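Plasa 3 moves grasp checking on to the robot

13 July 2018

Ranum has released version 3 of Plasa, its control and planning software for two-armed robots. The main change is that grasp candidates are now checked against the current depth image on the robot's own computer. In version 2 they were sent to a separate workstation and returned as a ranked list, which added a delay between seeing an object and starting to move towards it.

The release also replaces the old arm scheduler, adds a recording tool for failed grasps and drops support for the text-based calibration files used since the first version. Existing users will have to convert those files before upgrading. A converter is included and runs from the command line.

According to the release notes, the planner now generates up to 384 grasp candidates per object and discards most of them on simple geometric grounds before any arm motion is computed. Candidates that would bring a finger below the table plane go first, followed by those that need a wider opening than the gripper has. Only what is left is passed to the inverse kinematics solver, with a limit of 40 milliseconds for the whole set. If the limit is reached, the planner takes the best candidate solved so far and continues.

Orysia Tkachuk, who leads the planning work at Ranum, said the time limit was the part her group had argued over longest. "A fixed limit means that two runs on the same object can give different grasps if the computer is busy. We accepted that. The log records where the solver stopped, so the run can be replayed with the same cut-off."

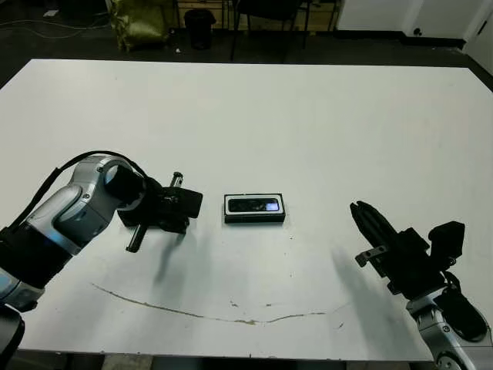 Depth filtering has been rewritten for this version, and it is where most users are likely to notice a difference. Glossy surfaces return poor depth readings, and the earlier filter tended to remove them altogether, leaving a hole in the point cloud where the object should be. A small black box lying flat on a white table, with a bright reflection near one end of its top face, is the kind of target that was often lost. Plasa 3 fits the outline in the colour image first and then fills the missing depth from the edges of the object and the surrounding table. The result is marked as estimated, and the planner adds clearance to any grasp that relies on it.

Shadows cast by the grippers are handled in the same step. The software predicts the position of each gripper in the image from the joint angles and lowers its confidence in edges found close by. Users can set the width of this margin for each arm. Tymofii Dmytriv, who wrote the filter, recommends leaving it at the default until hand-eye calibration has been repeated under the new format.

The new scheduler treats the two arms as separate queues with a shared map of reserved space. An arm reserves the volume it will sweep, moves, and releases the volume in segments as it clears them. Under version 2 the whole volume was held until the motion had finished, so the second arm often waited with nothing in its way. Choice of arm is now made after grasp planning, using joint travel and distance from joint limits as the cost. The previous rule, which took the arm nearest the object, is still available as a setting.

The company tested the release on 3,940 recorded tabletop runs supplied by Gasness, a laboratory that has used Plasa since its first version. Hanna Hnatiuk of Gasness said replaying the recordings had exposed two faults in the scheduler, both to do with reservations not being released after an emergency stop. Both were corrected before release. She added that replay does not cover contact, and that the laboratory will keep version 2 on one of its machines until October for comparison.

Known problems are listed in the notes. Transparent objects are still not supported. Estimated depth can be wrong where an object overhangs its base, as the fill assumes upright sides. The viewer may show a reservation for one cycle after it has been released, though the scheduler itself is not affected.

Plasa 3 is available to current licence holders from the Ranum download page. The drivers for Stetsiuk wrist sensors are a separate package and must be updated at the same time. Version 2 will receive fixes for serious faults only, and the format converter will be kept in later releases.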